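A white cloth, a handful of bright things, and I'm happy for an entire afternoon. I've been putting together little tabletop arrangements since February, and this page is where the ones I like best end up. It started as a way of choosing colours for the back room (the Fallis sample cards had been lying on the stairs for weeks!) and then carried on long after the walls were painted, because I'd found out how much fun it is to move a bowl an inch to the left and look at it again.

Everything in this set is plain and cheerful. Red, orange, blue, something see-through, and white underneath to hold it all together. Nothing matches and I love that. Larger versions are in the Allbridge folder for those of you who have the link.

## Salmon red on white

I do have a weakness for a round bowl. This one is matte, a pinkish red inside and a touch darker on the outer wall, and it looks wonderful empty. Put fruit in it and you'd only look at the fruit. The orange cube sits a little way off to the right, close enough in colour to be a cousin and different enough in shape to keep things lively. Up above is the blue, and what a blue it is next to those two!
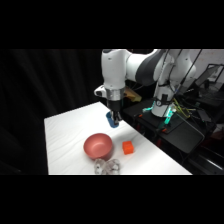

Brijesh Mittal wrote in to say that red and orange should never share a table unless there's a proper cold colour nearby to calm them down, and that he'd go further and use two blues, a pale one and a deep one. He also thinks a white cloth ought to be ironed first.

I'm with him on the cold colour, completely. Try the same warm pair on a cream cloth with no blue and it all goes a bit tomato soup. On the ironing we shall have to disagree. I tried a pressed cloth early on and it looked like a sheet of paper, whereas a few soft creases give you all those lovely pale greys for nothing. They run off at a slant, they pool round the foot of a bowl, and they make the white look like cloth. I fold mine in four, leave it in the drawer and shake it out once – that's all the preparation it gets.

## The blue cup

Now for my favourite. Blue cups are easy to come by and most of them are dull, but look into a good one and the colour drops away to a dark teal at the bottom, with a paler ring at the rim. Add one small bright glint on the inner wall and you could look at it all day. I've paired it with the orange cube again, turned so that a corner comes forward. You get the bright top and the deeper, redder front together, and a slightly mottled surface too, which I find much nicer than a perfectly smooth one. 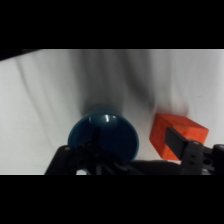
The gap matters as much as the things do. When I first began I pushed everything together in the middle, like people sheltering at a bus stop, and couldn't work out why it felt cramped. Leave a hand's width of white between two strong colours and each of them seems to get brighter. Leave too much and they stop having anything to do with each other. I move one piece, walk to the door, come back, and move it again. It can take ages and I enjoy every minute of it.

Shadows are the other half of it. On white they come out soft and grey and surprisingly long, and they join up things that aren't touching. I used to fight them with a second lamp. I've since given the second lamp away (it lives at Jevarberg now, on the landing, where it's far more useful).

## Something clear at the front

Clear things are the trickiest and I'd urge you to have a go with them. They have hardly any colour of their own, so on white they nearly vanish, and then a highlight catches on a fold or a crumple and there they are. I like them right at the near edge, low down, where they don't compete with the bowl. Two side by side are better than one, to my eye, and they needn't be the same size.

The blue in this one is a block shape, tilted over the rim of the red bowl, and it's the tilt that I enjoy. Everything else is sitting so squarely on the table!

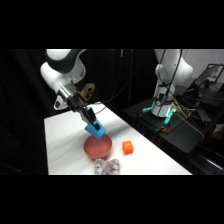 *Blue over red, with the orange cube off to the right and two clear pieces at the front.*

## If you'd like to try it

You don't need much. An old sheet will do for the cloth, and the rest can come out of the kitchen cupboard or the toy box. Start with a bowl, as it gives you one big calm curve to work around, then add a thing with corners. After that I'd choose a single colour from the other side of the wheel and stop there for the first go. I once had 68 objects out on the floor waiting for their turn and used five of them.

Next up is a green set, which I've been putting off. Green is hard on white, it either shouts or goes grey, and the only bowl I have in the right shade is a Surdu one with a chip in the rim. I may turn the chip to the back, or I may turn it to the front and see what happens.

Page last added to on November 20, 2022.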